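Simulated grasping and the summer club

August 25, 2021

I said in June that I'd come back to the robotics club once they had something running, so I went. I'm still not sold.

The club meets at Brorkwood, and over the summer they dropped the line-following carts and went all in on simulation. The project is called Lallby. A virtual arm reaches for stuff on a virtual table, over and over, and the students try to make it miss less. Viorica Sandu, who started the thing, showed me the log from the last batch: 500 tries, 74 good grasps. She was pretty cheerful about it. I asked what counts as a good grasp and got two different answers from two kids at the same desk.

That bothers me more than the score. If the object leaves the table for a moment and then slides out, is that a pass? One of them said yes. Fine, but then write it down somewhere.

My bigger complaint is that most of these students haven't picked up a screwdriver since spring. Simulation is cheap and it doesn't pinch fingers, I get it. The gripper they'd like to buy costs $1,175 and the club doesn't have that. But friction in software is a number somebody typed in, and a real table has crumbs on it.

Anca Vasiliu thinks I'm being unfair. She says the kids read more code this summer than in the whole year before, and she may be right. They also argue about the objects a lot, what to put on the table and how close together. I liked that part. Crowded tables are harder, and they kept picking crowded ones. 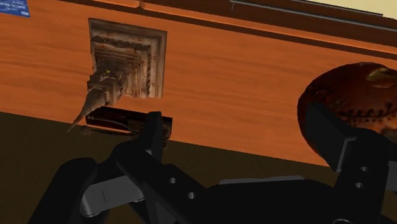 They want to enter the Drastgate meet with this. I told Viorica I'd go and watch, and that I'd be asking about the pass rule again.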